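Handgreifer mit Kamera: lange gebogene Finger oder kurze Backen für Stoff?

Frage
Hallo zusammen, ich will mir fürs Aufnehmen von Greifdaten (Wäsche, Tücher, Bettzeug) zwei Handgreifer bauen und schwanke bei den Fingern. Von Buvent gibt es lange, gebogene, von Tumutano kurze, gerade mit Gummiauflage. Budget liegt bei 395 Euro für das Paar. Und merkt man den Unterschied bei dünnem Stoff überhaupt? Ach ja, Fischauge als Kamera ist schon bestellt.

3 Antworten

Antwort 1
Nimm die langen. Kurze Finger hatte ich 2 Monate, dann lagen sie in der Schublade.

Antwort 2 (hilfreichste Antwort)
Kommt auf den Untergrund an! Auf dem Tisch kommst du mit beiden klar, aber auf der Bettdecke drückst du mit kurzen Backen ständig das Gehäuse in die Daunen und greifst die Decke gleich mit. Ich arbeite deshalb fast nur noch mit langen schwarzen Fingern, auch bei zerknüllten Sachen wie dem blauen Tuch.

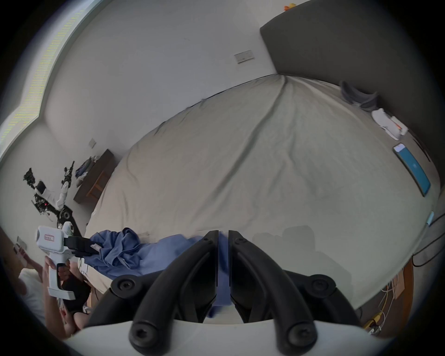
Ackermann
Moderator im Bereich Greifer & Sensorik

Zwei Dinge noch, die mich Nerven gekostet haben: Zieh die Schrauben an den Gelenken nach den ersten Stunden nach, meine hatten richtig Spiel. Und stell die Belichtung fest ein, wenn ein Fenster im Raum ist - die Automatik pumpt sonst bei jeder Drehung, und das Nachverfolgen wird zum Ratespiel. Bei dünnem Stoff merkst du den Unterschied übrigens schon, da klebe ich innen etwas Silikonband auf die Spitzen.

Antwort 3
Hab die von Tumutano, bin zufrieden. Allerdings nur Socken. Weiß wer, ob der Amstead-Controller mit 6 Volt läuft?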